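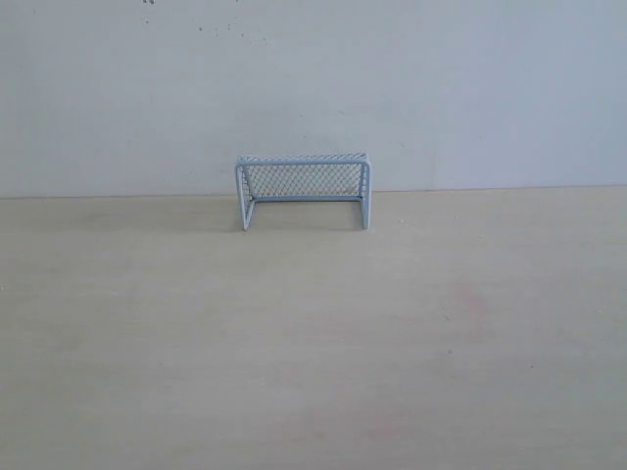 Photo: Brendora shop

Tabletop Soccer Goal with Ball
Brendora / Desk & Table Games

$49 the set
In stock, ships from Ashour warehouse

Mini goal for the desk, kitchen table, classroom, wherever. White frame, net already on, no clips to fiddle with. Wide mouth, proper box shape out the back so the ball has somewhere to go. Stands on its own, no suction cups, no screws.

Comes as a set with one ball. Extra balls sold seperately, see bottom of page.

What's in the box
1 goal, net fitted
1 ball, black and white
Rules card (three games, plus the penalty one everybody ends up playing)

Set up takes no time. Put it down, flick ball. Works best on a smooth flat top, tablecloths slow everything down. Leave a bit of room behind if you've got paint you care about.
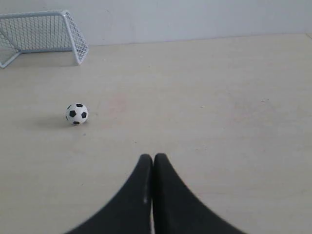

Ball is the classic pattern, black patches on white, sized to suit the goal. Flick with a finger or roll it. Please don't kick it, it's a desk game and we've had returns.

Net is fine diamond mesh. If it gets dusty use a soft brush or a damp cloth, no solvents. Colour is white only for now. Grey version was on the Wallero order and that's been pushed back to June, will update the page when we know more.

Buying for a club or school? Cartons of 6, and we keep more than 400 sets on hand most of the year so team gifts and end of season prizes are usually fine at short notice. Email for carton pricing, don't use the cart, it gets it wrong.

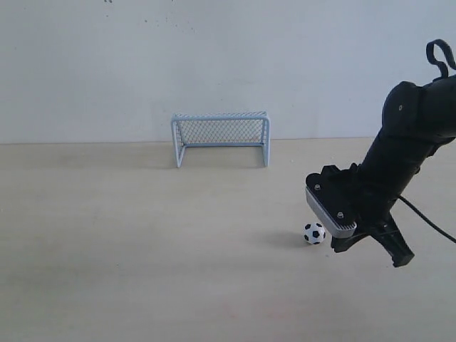 Returns within 30 days, unused, in the original box. Net damage not covered once it's been played with. Frame faults are, send us a photo first.

Not for kids under three, small ball.

Shipping
Orders in before noon go same day. Thursday is courier day for the rural runs so allow extra. Pick up from the counter is free, bring your order number.

Goes with
Zurkinetti spare ball, single
Zurkinetti spare ball, pack of 6
Wallero roll-up pitch mat, green (low stock)
Brendora tabletop scoreboard, back order

Question about this item? Use the form, we check it mornings.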